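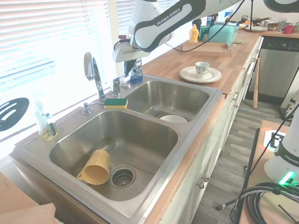 Home Features Work Archive Subscribe

Natgate runs the staff kitchens at the Prirnar office park, and since May the evening dishes at the smallest of them have gone to a robot arm. The kitchen crew used to stay until 10 to finish. Now they load what they can, leave the odd pieces in the sink, and go home. A mug lying on its side in the left bowl or a white bowl turned upside down in the right one is the kind of thing the arm is expected to sort out.

Pay was the first worry. Natgate kept the 19 kitchen workers on the same hours and moved the evening time to prep – a change some of them asked for and some did not. Two have trained to look after the arm, which means learning the Sastry software and being on call when it stops. They get a little more for that. The rest say they miss the quiet end of the shift, when there was time to talk.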